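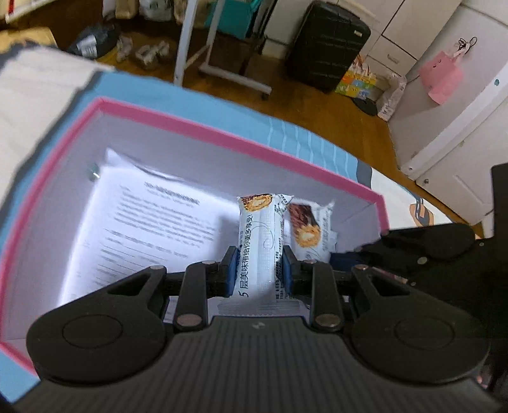
A wrapped snack, gripped inside its box.

I've fed the garden birds since we moved to Hustau, and I've made most of the mistakes going, so have a few tips from my kitchen!

Suet cakes first. Melt one part suet into two parts oats and seed, spoon it into old yoghurt pots (with a loop of string pushed in) and leave them in the fridge till Tuesday, or whenever you remember. Never use fat from the roasting tin – it's salty and it smears on their feathers.

Seed goes in a lidded metal bin in the shed. I used to leave the sack on the floor and the mice had a lovely winter.

My friend Lesia scrubs her feeders weekly with hot soapy water and a bottle brush, and I've finally copied her. Let them dry right through before you fill them again, or the seed clumps at the bottom and goes green. Keep a separate brush for it, please, not the washing-up one!

Peanuts only ever go in a mesh feeder, never loose in spring when there are chicks about. And move the whole lot to a new bit of lawn every few weeks. My siskins sulked for a morning, then came back by teatime.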